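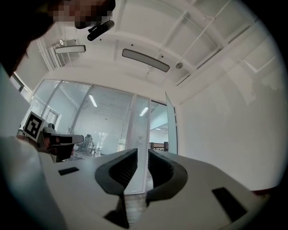
Wouldn't a rug do the same job for less money? That was the first comment on yesterday's page, and fair enough. A rug would help with the echo, and I'd still like one under the long table, but the echo off the floor is only part of it. There's a lot of glass in here and a lot of hard white ceiling, and clapping near the partition gives a sort of flutter that I can't get anywhere else in the room. I love that flutter. It has to go, though, if people are going to talk in here all day.

Room notes, Keskinen room, continued.

Floor: brown wood, staying as it is. The Floseck oil sample went down on a test patch by the door and I'm really pleased with it, the grain comes up beautifully and it doesn't go orange. Wants two coats. Please don't drag chairs over the patch, lift them.

Ceiling: white, with the white beams and trusses left showing. I was ready to argue for hanging panels across all of it, and after an afternoon of looking up I've changed my mind. The trusses are the best thing about this room! Plan is to tuck felt pieces between them and leave the steelwork (if it is steel, I still haven't put a magnet on it) visible from below. Need the ladder back from the store first.

Blinds: tried them open, half and shut. Half is the winner for reading. Shut gives a soft even light on the wall that would be great for hanging drawings, but you lose the corridor, and I like knowing when someone's out there. Slats need dusting, top ones especially, and the dry cloth is much better than the wet one, which just makes gray paste.
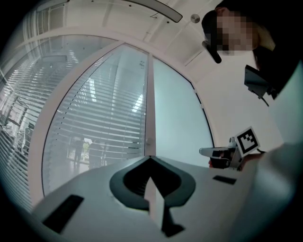
Glass partition with the thin-slat blinds behind it, frosted panel to the right of the white upright.

The frosted panel has no blind and doesn't need one. I'd happily have more of that pale blue-gray, it's lovely company for the white wall. Pavell sell a stick-on film that might come close. Sample asked for, 2 sheets, to go on the inside where we can peel it off if it looks cheap.

Clap test, for the record: 4 spots, worst at the glass, best by the coats. The coats are obviously doing something, which makes me more hopeful about the felt.

Money: 250 for film and oil together, out of the small works line. Felt is the big one. Clikdale quoted 2,000 for the full ceiling, and I've asked again for only the bays nearest the glass. If that comes in before December we can put it up while the room is quiet.

Still to do: magnet, ladder, measure bay widths properly (my pacing is no good), ask about the rug.

Last updated Oct 12, 2021
Contact | © Keskinen room notebook | Back to top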